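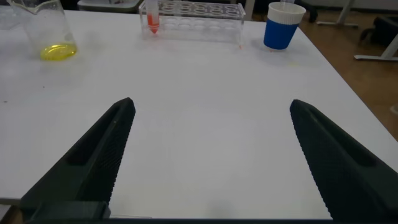

Home | Projects | Safety | FAQ | Contact

Dropped tubes and surprise grips: your questions answered

Last updated: 2023-02-09

What went wrong with the Wogan arm?
The gripper let go of a test tube halfway through a move. The tube fell back toward the rack, clipped the edge and left coloured water on the table. No one was hurt and nothing broke – but we learned a lot from it, and we love talking about it!

Was it the grip pads?
That was our first guess too. Heledd Edwards swapped the pads and ran the same move 40 times, and it still dropped 4 tubes. The real culprit was a loose connector at the wrist. Each time it lost contact, the controller logged fault 2084 and the fingers went back to their start-up position, wide open.

Why is open the start-up position?
It made sense when the arm only moved foam blocks at Tedetstead. With a tube full of liquid it's a terrible choice, and we should have caught it when we moved to lab glassware. The fingers now hold where they are after a fault, and the arm stops and waits for a person.

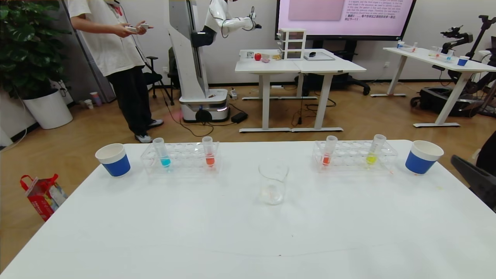 Do you use real chemicals?
No, just water and food colouring. The bright colours are brilliant for this kind of work, as even a tiny drip shows up on a white table.

What should I do if the fingers open by themselves?
Press the stop button before you reach for anything. Don't try to catch the tube, however tempting it is. Once the arm has stopped, wipe up, write down the fault number and check the wrist connector for play.

Could the fingers pinch someone?
Yes, so please keep your hands clear while the power is on. If the connector comes good again mid-fault, they can close without warning. We saw it happen once in August, on the bench at Fillberg.

Is the new connector a permanent fix?
We hope so. It has a locking collar, and it's been through 12 sessions with no faults logged. Lalholm is sending us a stiffer cable clip as well, and we'll post the results when we've tried it.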